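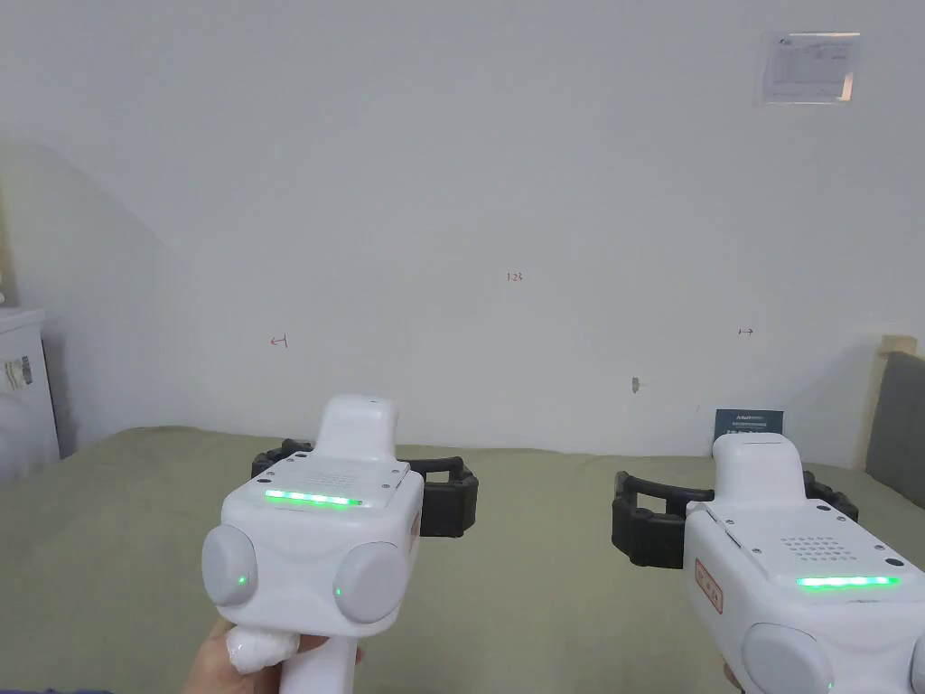 The kettle at the Hakgate hostel goes on at half past four in the morning. I know this because I was sleeping above it. By the time I got downstairs the owner had already fed three walkers, lent one of them a pair of dry socks and explained, twice, where the creek crossing had moved to.

She has run the place for 22 years, and I had wanted to talk to her ever since I came through on foot and ate what I still think of as the best bowl of bean soup of my life. The trail is 602 miles end to end. Hakgate sits a little past the middle, right where most people have stopped telling jokes. She knows more about walking long distances than anybody I've met, and she has never walked the whole thing herself.

"I've done it all in pieces," she told me, wiping down the counter. "The stretch to Bromberg I've done so many times I could draw you the rocks. The northern end I've done once, in rain, and I have no plans to go back and see what it looks like."

Did she walk before she had the hostel?

"Not a step! I was a bookkeeper. I came up here to look at a building for somebody else, and they didn't want it. It had a hole in the kitchen ceiling and a very good porch. I sat on that porch for an hour and a man came limping up the road and asked me if I had any water. So I gave him mine. Then two more came. I thought, well, somebody ought to be here."

She laughs a lot, and she talks with a dish towel over her shoulder, which comes off when she wants to make a point. The towel came off for boots.

"People buy them too small. They buy them in the morning, in the store, in thin socks, and they're so pleased. Then they come down off Hellov after eleven days and their toenails are black. Go at the end of the day. Wear the socks you'll wear. And walk down something, a ramp or some stairs, whatever the store has. Going up tells you nothing."

Hellov is the high pass south of town, and it comes up in nearly every conversation at the hostel. I remember it as a long gray slope with a false top, then another false top, then a wind that took my hat. I asked whether it really is as bad as people say at dinner.

"It's a lot of ordinary steps," she said. "What gets them is the talk. They hear about it from Bromberg on, and by the time they're standing at the bottom they've already climbed it forty times in their heads. I tell them to start at six, eat before they're hungry and don't look up until the second cairn. Most of them come back down the other side and send me a postcard saying it was fine. I love those postcards. I have a drawer."

She does have a drawer! She pulled it out and set it on the table, and we lost most of an hour. There were cards from people who had finished, people who had quit at the next road and been happy about it, and one from a couple who met in her laundry line and now have twins.

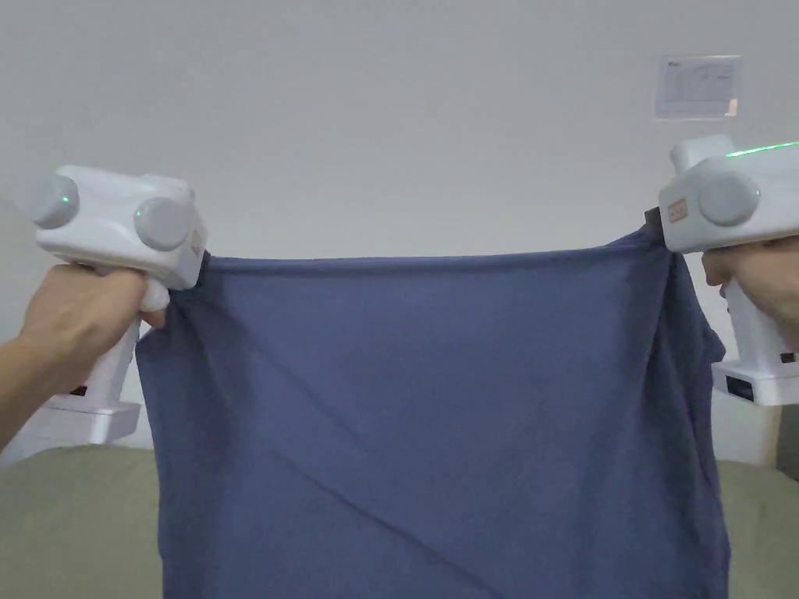 She keeps the ones from quitters in the same stack as the others, and she is firm about that. "Somebody who walks 55 miles and goes home has walked 55 miles. Have you ever done that? It's a long way. I get folks sitting right where you are, crying into their eggs, feeling like they owe the trail something. They don't. I drive them to the bus in Bromberg, and we stop for pie."

I asked what the pie was. Rhubarb in spring, she said, and after that you take what they've got.

The conversation wandered, as it does in her kitchen. We talked about how packs have gotten lighter and phones have gotten heavier. She used to find paperback novels left all over the house, torn in half so the walker only had to carry the unread part. Now she finds charging cords. She still has a shelf of second halves and is quite proud of it. (I borrowed the back end of a murder mystery and had to guess who the dead man was.)

Food is where she really lights up. Walkers want salt, she says, and they want something crunchy, and they want a vegetable even if they don't know it yet. She puts a big bowl of raw cabbage with vinegar on the table every night and it's gone before the bread. The soup recipe came from a walker who cooked at a noodle counter called Koyama and stayed four extra nights with a bad knee. "He couldn't sit still. He fixed my stock, he fixed my knives and he told me my beans were a disgrace. He was right about the beans. You soak them longer than you want to."

The busy season is short. In a good September she'll see up to 200 walkers, and there are evenings when people sleep on the porch and say they prefer it. In April it might be one person and a dog. I wondered which she liked better.

"April," she said right away, and then she took it back. "No, I like the first warm night, whenever that is. They all sit outside with their shoes off and the smell is terrible, and somebody always has a harmonica. Every year there's a harmonica. I don't know where they come from."

Beds, she says, matter less than people think. After two weeks on the ground a walker will sleep on anything flat. What they notice is a clean sheet, and they'll talk about it at breakfast like it was a trip to the opera. 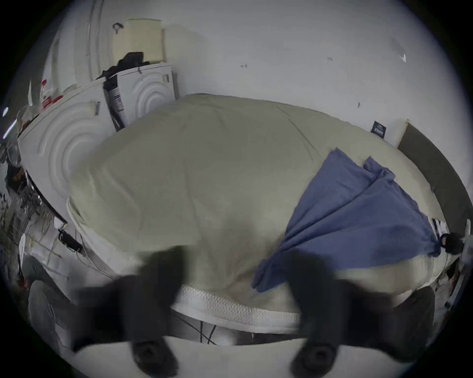
Fitted sheet in pale gray-green, with a crumpled blue cloth on top.

Before I left I asked what she'd say to someone who is thinking about a long walk and hasn't started. She thought about it while she filled my water bottle.

"Go for one night first. Carry everything, even the silly stuff, and sleep somewhere you can walk home from. In the morning make two piles, what you used and what you didn't. Then leave the second pile at home, except for the rain jacket. Always bring the rain jacket."

It was dry when I set off toward Bromberg. I had the jacket on by ten.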